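About Wollden

Hi, and thanks for clicking through to the page that usually gets skipped! I'm Rhys Te Moana, and I run Wollden, a small language school upstairs from the old post office in Grurnville. We teach German, Finnish and Slovak to grown-ups, mostly in the evening, mostly to people who swore after high school that they were no good at languages.

I was one of those people. I failed German twice (the second time by quite a lot), and then in my thirties I took a job with a tile importer called Plisano and had to phone a supplier in Germany every single Monday. I was terrible. I wrote out whole sentences on index cards and read them down the line, and if the man at the other end said anything that wasn't on a card, I panicked and hung up. He was very patient. After a year or so I noticed I'd stopped writing the cards, and a while after that I noticed I was enjoying the calls more than the rest of my job.

So I quit, and rented one room with a radiator that clanked. That first term we had 10 students and a box of secondhand dictionaries, and I taught nothing myself, which I still think was my best decision. Pascal Fuchs taught the German. He'd been giving private lessons at his kitchen table and wanted his kitchen back.

Pascal is still here. He has the beginners, and he talks to them in German from the minute they walk in, slowly, with a lot of arm waving. People find it scary for two lessons and then they don't. Volker Frerichs came along later to take the upper groups, and he's the one to see if you already read well but freeze when you have to speak. He's from the north and will happily teach you some Low German if you stay behind and ask, though be warned, you'll miss your bus.

Finnish started because Teemu Räsänen walked in and asked why we didn't have any. I said no one had asked for it. He said he'd just asked for it. We put up a notice, expecting three people, and had to borrow chairs! Most of his students have a grandparent from over there, and a couple just like the music. Teemu spends the whole first month on sounds and everyday phrases before he lets anybody near the case endings, and his classes are the loudest in the building.

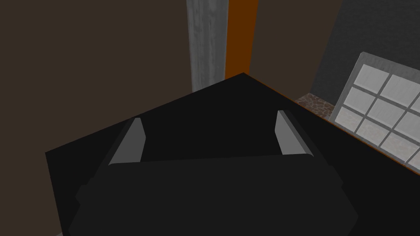
By Rhys Te Moana
Wollden, Grurnville | Last updated in May

Slovak is our newest language and it's Juraj Hrnčiar's baby. He wrote his own course book for it, after trying out the ones on the market and grumbling about all of them, and it's now in its second printing at the copy shop. There's a long chapter on soup. If you're marrying into a Slovak family (you'd be surprised how often that's the reason), tell him when the wedding is and he'll work backward from the date so you can at least get through a toast.

A few practical things, seeing as these are what people email me about. Classes meet once a week at 6:30 p.m. and a term is 10 weeks. A full term costs $405, books included, and you can pay it in 2 parts if that's easier. We don't give grades. We don't do certificates either, but Volker can help you get ready for an outside exam if your work or your university wants one. If you're not sure of your level, come in and have a chat with whoever's teaching. I gave up on placement tests years ago because everyone hated them, me included.

If you miss a week, you miss a week. Your teacher will send you what the others did, and you're welcome to sit in on another group if there's room.

We also have a conversation table on the last evening of each month at the Grube, the cafe across the street. You don't have to be enrolled. Some 40 people turned up to the last one before the holidays and the owner ran out of cake, so these days I phone ahead. Sit wherever you hear a language you want to try, and if you only know how to say hello and order a coffee, say hello and order a coffee.

The front door sticks, so give it a good push. We're up the stairs and on the left, and I'm usually at the desk from four in the afternoon.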